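Seit Februar stehen bei uns in der Halle keine Packtische mehr am hinteren Ende, sondern die Armstationen von Workus. Ich hatte ja versprochen, mal zu erzählen, wie das so läuft - also los!

Kurz zum Stand der Dinge: Wir sind 21 Leute in der Schicht, wir stellen Küchen- und Haushaltssets zusammen, und das meiste davon geht nach Girwood. Früher hieß das acht Stunden greifen, drehen, ablegen. Meine Schulter kann davon ein Lied singen. Jetzt sitze ich drei Tage die Woche an der Station und bringe den Armen bei, was ich vorher selbst gemacht habe. Klingt komisch, fühlt sich auch komisch an.
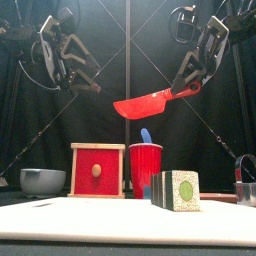
*Das rote Messer im rechten Greifer, links ist noch frei.*

Ich hab total unterschätzt, wie viel Kopfarbeit das ist. Ein Messer aufheben, pff, macht man halt. Aber erklär mal, an welcher Stelle vom Griff man anfasst, damit es nicht wegkippt! Und Becher sind wieder ganz anders als Töpfe, und Töpfe mit Henkel sind sowieso eine eigene Wissenschaft. Letzte Woche habe ich 70 Durchgänge an einem Tag geschafft und war abends platt wie nach einer Doppelschicht, nur eben im Kopf und nicht im Rücken.

Was mir fehlt, ist das Quatschen. Am Packband stand man nebeneinander und hat über die Kinder, das Essen und den Chef geredet (sorry, Chef). An der Station bist du allein mit dem Tisch und guckst. Wir haben deshalb durchgesetzt, dass nach jedem Block 17 Minuten Pause sind, und zwar gemeinsam. Die krumme Zahl kommt aus der Verhandlung, fragt nicht. 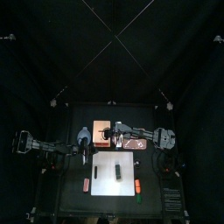
Und dann ist da natürlich die Frage, die in jeder dieser Pausen auf den Tisch kommt: Braucht man uns in zwei Jahren noch alle? Die Leitung sagt ja, das Projekt Kwofie sei zum Entlasten da und es werde keiner gekündigt. Schriftlich haben wir das bis Ende des Jahres. Im Werk in Trundthorpe sind wohl ein paar in die Wartung gewechselt, mit Schulung und etwas mehr Geld. Das würde mich sogar reizen! Andere bei uns wollen das überhaupt nicht, die sind gern am Band und sollen auch nicht schief angeguckt werden deswegen.

Mich ärgert eher, dass die Zulage für die Stationsarbeit noch immer nicht geklärt ist. Wir lernen etwas Neues an, das ist Ausbildung, und Ausbilder bekommen bei uns sonst mehr. Der Betriebsrat ist dran, nächste Woche gibt es ein Gespräch. Ich schreib dann, was dabei rauskommt, und wer von euch im Betrieb schon so eine Regelung hat, bitte unbedingt in die Kommentare damit!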